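Putura Home Forums > Walls, Ceilings and Noise > Echo in a concrete room, how much panel is enough?

muden_basement
Posted in April
We took over a unit with a bare concrete ceiling, which the listing called "character". The character is that you can hear someone open a packet of chips from the far end and it sounds like a building coming down. I've got 23 square metres of floor, a budget that's already been laughed at, and a partner who likes the look of raw concrete and won't have it covered. What do I do first? Hang something, or line the walls?

gravelroad80
Hang something. Sound goes up, hits the slab, comes back to annoy you. A few thick felt panels on wires will do more than any amount of wall art. We did ours with the 100 mm Lumanlan ones in charcoal and I can now have an argument in there at normal volume.

kettle_and_cord
Disagree with gravelroad. Walls first. Two bare walls facing each other give you that zingy flutter when you clap, and nothing on the ceiling will fix it. Also you'll be up a ladder drilling concrete over your head, which is a hobby for people who've run out of other ways to get dust in their eyes.

gravelroad80
I own goggles.

kettle_and_cord
Congratulations on the goggles.

muden_basement
This is very helpful and I'm writing down the goggles. What about those perforated metal wall panels? I've seen them in offices and the Kendex rep swears by them. To me it looks like putting a cheese grater on the wall and hoping.

tin_eared
The metal does nothing by itself. It's the stuff behind it. Perforated sheet with a decent layer of wool behind the holes works fine, and you can wipe it down. Perforated sheet screwed flat onto masonry is an expensive way of owning holes. Ask the rep what goes in the cavity and watch his face.

muden_basement
I asked. He said "air". In fairness he said it with confidence.

plumbline_pat
Air gap with a fabric backing isn't nothing, tin_eared. Depends on the depth and on what you're trying to soak up. But yes, I'd want wool in there.

Whatever you pick, don't do one material everywhere. The rooms I've liked being in had a mix: something soft hung up high, something perforated down the side, and a bit of timber so it doesn't feel like the inside of a fridge. The colour of the wood does a lot when the rest is grey and white.

kettle_and_cord
Timber is decoration. Flat timber bounces sound back at you like everything else hard.

plumbline_pat
I know it's decoration. Some of us have to look at the room as well as listen to it. Have a look up into this corner, it's the sort of mix I mean, and the concrete gets to stay on show: 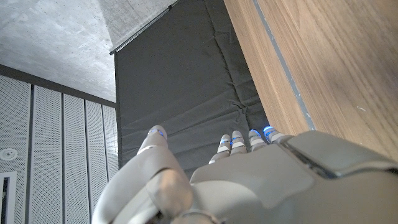 Bare concrete up top, dark grey padded panel, warm wood, white perforated metal down the left.

muden_basement
OK, that's annoyingly close to what my other half has been describing with hand gestures for a month. I like the dark grey against the concrete. I'd assumed it had to be white or it would look like a storm cloud.

tin_eared
Dark is fine up there. Dust shows less too, which matters if you own a ladder and never use it. No comment on the cavity behind that metal as I can't see through walls.

gravelroad80
I'd like it noted that there's a padded panel up high, as I said in reply one.

kettle_and_cord
And a perforated wall, as I said in reply two. Well, I said walls.

muden_basement
Right. Plan is two padded panels up top first, then the long wall when the bank has forgiven me. Got a quote that came in 25 percent over what I'd told my partner, so the wood might be a shelf. Does anyone know whether you can paint the edges of the Lumanlan ones or does the felt just drink it?

gravelroad80
It drinks it. Ask me how many tins.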